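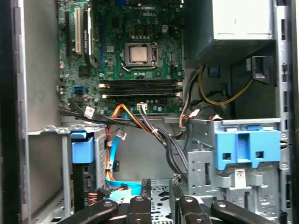

Should the memory come out before the processor cooler on a tower that is being stripped for parts?

The order is a matter of convenience, but on most of the small desktop boards we handle, the cooler goes first. With the cooler and its shroud gone you can reach the clips at both ends of the memory slots without bending the wrist round anything.

Replying to the list so that it goes into the archive. The earlier message is quoted in parts, with my remarks between them.

On 23rd June the Godoy bench wrote to trudora-hardware:

> We have started on the Gilta lot, 467 towers according to the
> delivery note. The stripping sheet gives one order of work for
> everything. On these cases it has us take the power supply out
> before the cables are off the board, and that means lifting it
> with the loom still attached. Is the sheet wrong or are we
> reading it wrongly?

The sheet is wrong for this type of case. It was drawn up last December for a different lot, in which the supply slid out towards the rear and the loom could be left hanging. Please use the following order until a corrected sheet is issued.

1. Mains lead off, power button held in for a few seconds, case on its side with the open face up.
2. Side panel off and stored with the case. Do not stack panels from different cases.
3. Data cables off at the board end, then at the drive end. Pull on the plug, not on the cable.
4. Power leads off the drives, then off the board. The main board connector has a latch on one long side. Press it fully before pulling.
5. Cooler, if fitted. Loosen the screws by turns across the diagonal, and twist slightly before lifting if the old paste has set.
6. Memory, then expansion cards.
7. Drives and trays.
8. Power supply, with its loom gathered and tied.
9. Board last, with the processor left in the socket and the lever closed.

> The processor is coming away with the cooler on some of them.
> Is that a fault?

It is old paste. Run the machine for a while before stripping if it will still start, so that the paste softens. If it will not start, twist the cooler through a few degrees each way and wait. A processor that has come away should go back in its socket at once, lined up by the corner mark, and not be put down on the bench. Clean the lid with a lint-free cloth and the Drorker solvent. Keep the solvent off the board.

> What do we do about dust in the drive cage?

Brush first, vacuum second. Do the cage after the drives and trays are out and before the board is lifted, so that what falls can be cleared from the floor of the case in one go. The perforated parts clog from the inner face.
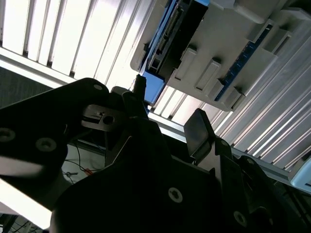 Grey housing with the blue parts, and the slatted ceiling.

> Lighting is poor for reading labels inside the case.

Use a hand lamp held low and to one side. Overhead light reflects off the stickers on the supplies and makes the small print harder to read. If a label still cannot be read, write "unread" in the column and move on. Please do not guess from a neighbouring case, as supplies in this lot have been swapped in the past and the ratings differ.

> Tied looms take up a lot of room in the crates. Can we cut them?

Not on supplies that pass test. On failed ones, yes, once the failure has been entered. The crate limit is 16 supplies whether the looms are on or off — the limit is for weight, and cutting the cables does not change it enough to matter.

The parts list on the server now has 2,961 lines, of which 555 have no case number against them. Those lines cannot be matched to anything and will be removed at the end of the lot unless somebody fills them in. Enter the case number first, before any of the parts.
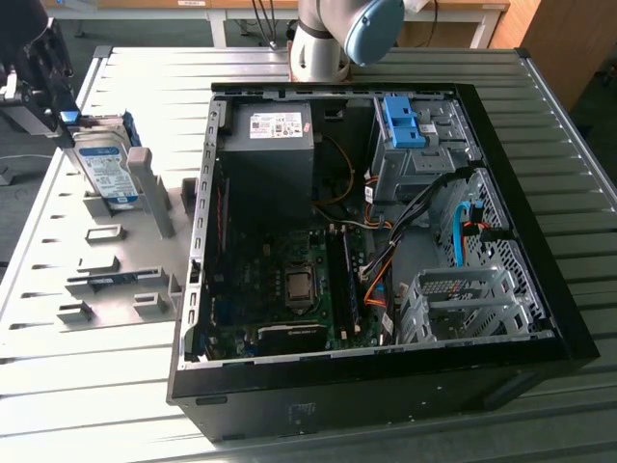

Is it worth keeping empty drive trays?

Keep them if the rails are straight and the clips spring back. Trays are specific to the case and are hard to find separately. Put them back in the cage they came out of instead of boxing them loose.

The corrected sheet will be on the Trudora server under "desktop, horizontal strip". Corrections to the list, please, and not to me directly.

— list maintainer, trudora-hardware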